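Can a Robot Put Away the Dishes Yet?
Final project report, Intro to Automation
Latifa Ashour, with Declan Pirihi and Volkan Sezer
20 October 2018

So our group picked the question everybody's parents ask when you say you're studying robots: when will one of these things clean my kitchen? We figured we'd read a few papers, run some tests in simulation and have an answer by October. Ha. We got part of an answer, anyway!

Our setup was a simulated arm with a two-finger gripper and a camera looking down past the fingers. We used Drernau, the simulator our lab already has, and Volkan wrote the control scripts (I mostly broke them and he mostly fixed them). We picked small chores, like taking something out of a box, putting it back, and moving the box over a bit. Stuff a five-year-old does without thinking.
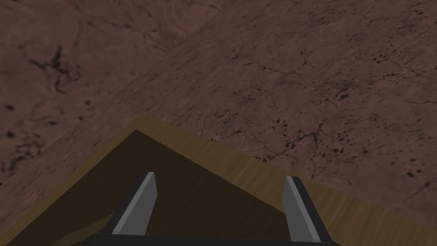
Picking a spot to grab was the hardest part of the whole project for us. People just reach for whatever edge is handy, but our program had to decide which pixels were edge and which were background, and it got fooled a lot more than I expected. Brown wood against a brown surface full of thin cracks is a rough case for a method that goes looking for lines. The rim is lighter than the dark inside, so that boundary should be the easy one, and Declan got decent results once he told the program to care about brightness first and lines second.

We ran 511 tries in all, and 340 ended with the right thing in the right place. I was pretty happy with that until Ms. Kozan asked if I'd let it near her glasses — no, I would not.

My own opinion is that a shop floor is a lot closer than a kitchen. At a packing bench the box can be the same box every time. At my house it's never even on the same shelf. If we had another month I'd want to try different lighting, and Volkan still wants to redo the part where the gripper closes too early.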